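Bench Automation Forum > Kits and Services > Reviews
Thread: Drorkulden two-arm table kit, anyone running it on dish clearing?

railnut46
Posted 7:40 pm

Looking at the Drorkulden kit for clearing tables in a small lunch room. Two arms, mounting rail, clamps, a camera for each wrist, and the Irden software for recording and training. The sales page says dish clearing works after 300 recorded demos. I have one arm from a different maker and it struggles with anything flat. Does this kit handle plates, and what does the Irden subscription get you that the free tier doesn't?

tofuwrench
Posted 8:05 pm

We've had it since November. Short version: plates and cups fine, chopsticks bad, wrappers somewhere in between.

Setup is a wood table, plastic dish rack on the left, serving tray next to it, clear box for trash. Dishes go in the rack, trash goes in the box. Took an evening to bolt down and most of the next one to sort out the cables.

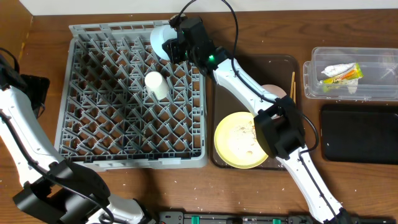 Right arm with a plate over the rack. Yellow plate still on the tray.

The grip on plates is by the edge, so the rack has to have something for them to lean on. Ours has a diamond lattice and that helps. We tried a flat bin first and the plates slid down every time.

harborfox
Posted 8:22 pm

I'd disagree with "plates fine." I returned mine. The gripper fingers are hard and smooth and anything greasy turned in the grip. Dismont sells soft pads that fit, but they should be in the box at that price. I also had an elbow joint that ran loud from day one and support took three weeks to answer.

tofuwrench
Posted 8:31 pm

Support is slow, agreed. We had no trouble with grease but we mostly do rice and dry stuff. We did put the Dismont pads on order after reading your other thread, so I'll report back.

railnut46
Posted 8:50 pm

What about leftovers? That's my main worry. People don't scrape their plates.

tofuwrench
Posted 9:02 pm

Food is the slow part. Tipping a plate takes many more demos than moving one, and you get grains on the table whatever you do. We ended up with 693 demos for plates with rice alone. The arm has to hold the plate nearly upright over the black tray, and if you rush that part during recording it learns to rush too.

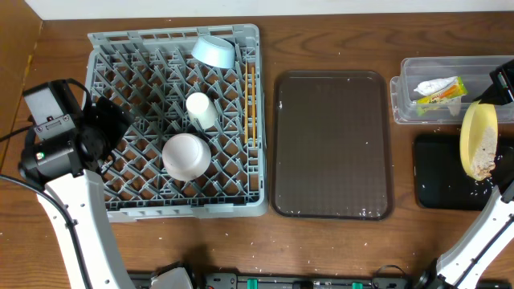

Does the kit need both arms to be useful?
One arm will run on its own, and Drorkulden sells a single-arm version, but the reach to the far side of a table this size is poor and you'd be moving the rack a lot.

harborfox
Posted 9:15 pm

So 693 for one kind of food on one kind of plate, against 300 on the sales page for the whole job. That's the part that bothers me. They should print the setup they used to get that number.

ji_bench
Posted 9:28 pm

I use the Ji kit, similar size. Same story with the demo counts. None of these vendors say what was on the table. I wouldn't hold it against Drorkulden more than the rest. The Ji rail is worse, by the way. The clamps walk under load and you have to retighten every morning.

tofuwrench
Posted 9:41 pm

Rail on ours has stayed put. Two green clamps, snugged up once.

To answer the subscription question: free tier stores 46 recordings and you train on your own machine. Paid gives you hosted training and the replay viewer. We pay for it because of the viewer. You can step through what the wrist camera saw, and for small things like wrappers and chopsticks you need that. The head view has an arm in the way half the time.

Clear containers were our other problem. The walls are hard to make out against wood grain, and early on the gripper kept coming down on the rim. More wrist footage fixed most of it. If I were starting over I'd buy a solid color box.

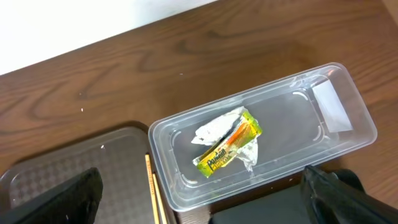
Prices and what's in the box

railnut46
Posted 10:10 pm

Thanks, that helps. I was quoted 2451 for the two-arm kit with rail and cameras, shipping extra. Does that match what you paid?

tofuwrench
Posted 10:16 pm

Same, before shipping. Table not included. Budget for pads and a better set of cable ties, the ones supplied are too short to go around the elbow.

harborfox
Posted 10:24 pm

Ask about the return terms before you pay. I lost the shipping both ways.

ji_bench
Posted 10:37 pm

And get a brush for the table. Crumbs under the rack make it sit crooked, and then your recordings don't line up with the day before.

railnut46
Posted 10:52 pm

I'll ask for the return terms in writing. Leaning toward ordering it with the pads and staying on the free tier for the first month.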